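Zumau 전시 부스 임대 세트 Dokent 190

제품 개요

Dokent 190은 무역 박람회와 기업 상담회에 참가하는 회사를 위한 조립식 부스입니다. 한 세트에 벽 패널, 상담 테이블, 의자, 조명, 회사 이름판이 들어 있습니다. 구매도 가능하고, 행사 기간만 빌리는 것도 가능합니다. 저희 Zumau는 해외에서 처음 한국 전시회에 오시는 회사와 많이 일하고 있습니다. 그래서 설명서와 계약서는 한국어와 영어 두 가지로 드립니다.

제품 번호는 2154입니다. 문의하실 때 이 번호를 말씀해 주시면 담당자가 더 빨리 확인할 수 있습니다.

기본 구성

벽 패널은 한 장의 폭이 106cm입니다. 연결 부품은 손으로 돌려서 고정하는 방식이고, 따로 공구를 준비하실 필요가 없습니다. 상담 테이블은 접을 수 있으며, 아래쪽에 잠금장치가 있는 수납칸이 있습니다. 명함, 계약 서류, 노트북을 넣어 두실 수 있습니다. 의자는 네 개가 기본이고, 추가 주문은 두 개 단위로 받습니다.

조명은 벽 패널 위에 거는 형태입니다. 전시장마다 전기 규정이 다르므로, 신청하시기 전에 주최 측의 안내서를 꼭 읽어 주십시오. 전기 공사비는 임대료에 포함되지 않습니다.

이름판 인쇄

이름판은 회사 로고와 이름을 넣어서 인쇄해 드립니다. 파일은 PDF로 보내 주십시오. 글자는 반드시 윤곽선으로 변환해 주시기 바랍니다. 변환하지 않은 파일은 글꼴이 바뀌는 경우가 있어서 저희가 다시 요청을 드립니다. 시안 수정은 두 번까지 무료입니다.

한국어 이름과 영어 이름을 함께 넣고 싶은 회사가 많습니다. 이 경우에는 한국어를 위에, 영어를 아래에 두는 배치를 권해 드립니다. 물론 다른 배치를 원하시면 그대로 만들어 드립니다.

포장과 운송

세트는 바퀴가 달린 운반 상자에 넣어 보내 드립니다. 전체 무게는 포장을 포함하여 190kg입니다. 화물 엘리베이터가 없는 행사장은 미리 알려 주셔야 합니다. 계단 운반은 추가 요금이 있습니다.

카탈로그, 견본품과 같은 작은 물건은 Beseo 보관 서비스로 미리 보내실 수 있습니다. 상자마다 회사 이름과 부스 번호를 크게 적어 주십시오. 도착한 상자는 행사 전날 부스 안으로 옮겨 드립니다. 음식, 액체, 배터리가 들어 있는 상자는 받을 수 없습니다. 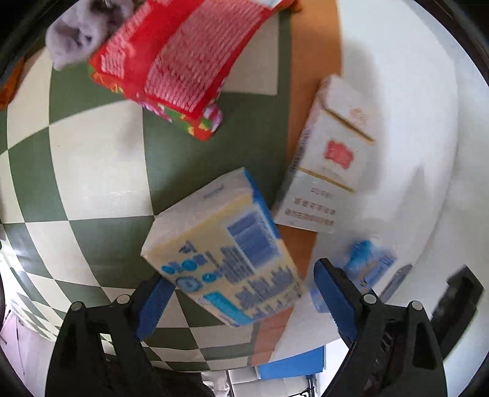
임대 조건

기본 임대 기간은 설치하는 날부터 철거하는 날까지 5일입니다. 더 긴 기간이 필요하시면 하루 단위로 연장하실 수 있습니다. 예약은 행사 시작 23일 전까지 부탁드립니다. 2월에는 행사가 많아서 수량이 빨리 없어집니다. 날짜가 정해지면 먼저 가예약을 하시는 것이 좋습니다.

계약금은 임대료의 절반이고, 나머지는 설치가 끝난 후에 내시면 됩니다. 해외 송금도 받습니다. 송금 수수료는 보내시는 회사가 부담합니다. 세금계산서는 국내 사업자에게 발행해 드리고, 해외 회사에는 영문 청구서를 드립니다.

패널 표면에 강한 접착테이프를 사용하지 마십시오. 자국이 남으면 패널 교체 비용을 청구하게 됩니다. 포스터는 함께 드리는 자석 고리로 거실 수 있습니다.

설치와 철거

설치는 오전 8시부터 가능합니다. 두 사람이 함께 작업하시면 특별한 경험이 없어도 조립하실 수 있습니다. 설치를 저희에게 맡기실 경우에는 신청서의 "현장 설치" 칸에 표시해 주십시오. 철거할 때에는 부품을 운반 상자 안쪽의 그림과 같은 위치에 넣어 주시면 됩니다. 부품이 없어졌을 때에는 숨기지 마시고 바로 연락 주십시오. 작은 연결 부품은 비용을 받지 않습니다.

함께 쓰는 제품

Ong 안내 데스크: 부스 입구에 두는 높은 책상입니다. 방문객이 서서 명함을 내거나 등록 용지를 쓸 때 편리합니다. 색은 흰색과 회색이 있습니다.

Ong 카탈로그 꽂이: A4 크기의 자료를 여섯 칸에 나누어 꽂을 수 있습니다. 접어서 운반 상자에 함께 넣을 수 있습니다.

통역용 작은 테이블: 상담 테이블 옆에 붙여서 사용합니다. 통역사와 함께 상담하시는 회사에 적당합니다. 통역사 소개는 저희가 하지 않습니다.

견적 요청

견적을 요청하실 때에는 행사 이름, 장소, 부스 크기, 필요한 기간을 적어 주십시오. 부스 도면이 있으면 같이 보내 주시기 바랍니다. 도면이 아직 없는 경우에도 대략의 금액을 먼저 알려 드릴 수 있습니다. 답변은 영업일 기준으로 이틀 안에 드리고 있습니다.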